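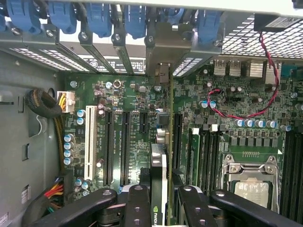 1/ Recuperar o PC velho: diário de uma semana sem juízo

Malta, vou fazer um fio comprido, aviso já. Decidi ressuscitar uma torre antiga para servir de arquivo de fotografias da família, e como metade de vocês me anda a perguntar como se organiza uma coisa destas, vou contando por partes. Vão buscar café.

2/ Primeiro, o porquê. A minha mãe fez anos em dezembro e eu quis montar-lhe um álbum. Um álbum normal, de papel, com capa dura. Passei três noites à procura das fotografias e descobri que estavam espalhadas por dois telemóveis mortos, um disco externo que faz um barulho de grilo, um monte de CDs e uma conta de email cuja palavra-passe só o meu eu de vinte anos conhece.

3/ O álbum saiu, mas saiu magrinho. Faltava o verão inteiro na praia, faltava o casamento da minha prima, faltava o cão! A minha mãe folheou aquilo tudo, disse que estava lindo e depois perguntou muito baixinho "e o Farrusco?". Pronto. Foi aí que comecei.

4/ Pensei pôr tudo na nuvem e esquecer o assunto. Ainda experimentei uma chamada Tretevo, que tem uma aplicação muito bonita e umas cores pastel, mas ao fim de uma tarde a enviar pastas percebi que me baralhava as datas todas. O batizado do meu irmão apareceu no mesmo dia que as obras da cozinha. Desinstalei.

5/ A torre estava no quarto dos arrumos por baixo de uma tenda de campismo. Tem espaço lá dentro para discos, tem aqueles fechos azuis de plástico nas ranhuras de trás que eu adoro (abaixo as chaves de fendas) e não me custou um cêntimo. O resto é paciência e pano do pó.

6/ Para quem perguntou pelo sistema: não vou fazer disto um fio de informática. Pus um Linux levezinho, uma pasta partilhada na rede de casa e está a andar. Há tutoriais muito melhores do que eu. O que me interessa é a parte de que quase não se fala, a da trapalhada das fotografias propriamente ditas.

7/ Regra número um, que aprendi à bruta: copiar tudo antes de arrumar seja o que for. Tudo! Duplicados, desfocadas, a fotografia do talão do supermercado. Eu comecei a apagar "só as que não prestam" logo no primeiro CD e apaguei a única em que a minha avó está a rir de boca aberta. Desfocadíssima. Fui buscá-la outra vez ao CD com as mãos a tremer.

8/ Regra número dois: não confiem nos nomes das pastas. Tenho uma chamada "NOVO", outra "NOVO novo", outra "ver depois" e uma, juro, chamada "não é esta". Dentro da "não é esta" estava o verão na praia.

9/ Os CDs. Ai, os CDs. Tinha uma caixa com 50, comprada em promoção numa loja que já nem existe, e usei-os todos. Metade não tem nada escrito, a outra metade tem escrito "fotos". Obrigadinha, eu de antigamente.

10/ Dos 50, houve 2 que não leram de maneira nenhuma. Limpei com paninho, limpei com água morna e sabão, experimentei noutro leitor emprestado pela vizinha de baixo. Nada. Fiz o luto e segui. Se alguém tiver um truque que não meta pasta de dentes, aceito, que isso da pasta de dentes já tentei e só fiquei com um CD a cheirar a mentol.

11/ Pastas por ano e, dentro do ano, por acontecimento. Foi assim que acabei por fazer depois de muita volta. Tentei por pessoa e é um inferno, porque o meu tio aparece em tudo (o homem não falha um almoço). Tentei por mês e dei por mim a olhar para uma camisola para decidir se era março ou outubro.

12/ E o nome começa sempre pelo ano. "2004 Páscoa na aldeia". "2011 mudança de casa". Fica tudo por ordem sozinho e até a minha mãe percebe. Quando não sei o ano ponho numa pasta chamada "por datar" e levo para o almoço de domingo, que é para isso que servem as tias.

13/ As tias são o melhor motor de busca que existe. Mostrei uma fotografia de quatro pessoas numa varanda, sem data, sem lugar, sem nada. A minha tia mais velha olhou dois segundos: "isso é na casa da Lurdes, antes de ela pôr a marquise". Ano certinho. A outra tia discordou e estiveram nisto até à sobremesa - ganhou a marquise.

14/ Levem um caderno. A sério. Eles começam a contar histórias e vocês acham que se vão lembrar, e não se lembram de nada. Na primeira vez não escrevi e perdi o nome do senhor do burro. Já perguntei outra vez e agora dizem-me que não havia burro nenhum.

15/ Agora o papel. Debaixo da cama da minha mãe havia uma mala com 303 fotografias impressas (contei-as porque o serviço de digitalização cobra à unidade, não por gosto). Muitas com aquele bordo branco recortado, algumas coladas umas às outras por causa da humidade.

16/ Pedi orçamento a duas casas. A Kastitz queria que eu mandasse tudo pelo correio numa caixa deles, e eu só de imaginar a mala da minha mãe num centro de distribuição fiquei mal disposta. A Garba é uma lojinha com balcão, deixa-se lá e vai-se buscar. Escolhi o balcão.

17/ Mas atenção, só deixei lá as soltas! As que estavam coladas em álbuns daqueles de página autocolante fotografei em casa, página a página, com o telemóvel, ao pé da janela e sem flash. Arrancá-las é um perigo, rasgam como papel de embrulho. Fica um bocadinho de reflexo aqui e ali, paciência.

18/ E VIREM AS FOTOGRAFIAS. Os versos! Eu ia mandar digitalizar só a frente e a senhora da loja perguntou "e o que está escrito atrás?". Estava a letra do meu avô. "A pequena com febre mas quis vir." A pequena é a minha mãe. Pedi os versos todos.

19/ O Themis Karras, que trabalha comigo e já fez isto com o arquivo da família dele, deu-me o melhor conselho da semana: escolher um número para os favoritos e não sair dali. O dele são 200. Tudo o resto fica guardado, mas os 200 são os que se mostram, os que se imprimem, os que vão para a moldura da sala.

20/ Achei fácil. Duzentas, tanta coisa! Pois na primeira passagem já tinha passado disso e ainda nem ia na escola primária do meu irmão. Escolher é a parte mais difícil disto tudo, muito mais do que os cabos. Tenho onze fotografias do mesmo bolo e gosto de todas.

21/ O que me ajudou foi pensar em quem vai ver. A minha sobrinha não quer saber de paisagens, quer ver a mãe dela sem dentes. A minha mãe quer ver gente à mesa. Eu, pelos vistos, quero ver cozinhas antigas, que dei por mim a fazer zoom nos azulejos atrás das pessoas.

22/ Respondendo à pergunta que mais me fizeram nas mensagens: sim, tenho cópia noutro lado. Um disco em casa do meu irmão, dentro de uma gaveta com as toalhas de mesa, trocado quando lá vou jantar. Se ficar tudo no mesmo sítio e houver uma inundação, lá se vai o Farrusco outra vez.

23/ E não, não comprei disco novo de marca xpto. Comprei um simpático, pus-lhe uma etiqueta e escrevi "FOTOGRAFIAS NÃO FORMATAR" em maiúsculas, porque conheço o meu irmão.

24/ Vídeos ficam para outro fio. Tenho umas cassetes pequeninas e a máquina que as lia foi dada a alguém, e ninguém confessa a quem. Há um senhor na rua Tarnell que diz que converte, vou lá na sexta de manhã perguntar preços e depois conto.

25/ Uma coisa que não esperava: a quantidade de fotografias sem mim. Era sempre eu com a máquina na mão! Anos seguidos de festas e eu apareço em três, duas delas de costas. Por isso, se são a pessoa que tira as fotografias lá em casa, passem o telemóvel a alguém de vez em quando. Mesmo que cortem as cabeças.

26/ Ponto da situação: tudo copiado, pastas por ano até 2009, a mala já voltou para debaixo da cama e a minha mãe liga-me dia sim dia não a perguntar se já encontrei mais. Ontem encontrei o Farrusco em cachorro, dentro de um cesto de molas. Mandei-lhe logo.

27/ Ela respondeu com um áudio de quatro minutos sobre o dia em que ele comeu um frango inteiro. Já está no caderno.

28/ Se também andam metidos nisto, contem-me como fazem com os duplicados, que eu ainda ando às aranhas. Tenho a mesma fotografia do casamento da prima em cinco tamanhos diferentes e não sei com qual fico. E quem souber de álbuns de capa dura que aguentem páginas grossas, deixe aí o nome, que o próximo vai ser gordo.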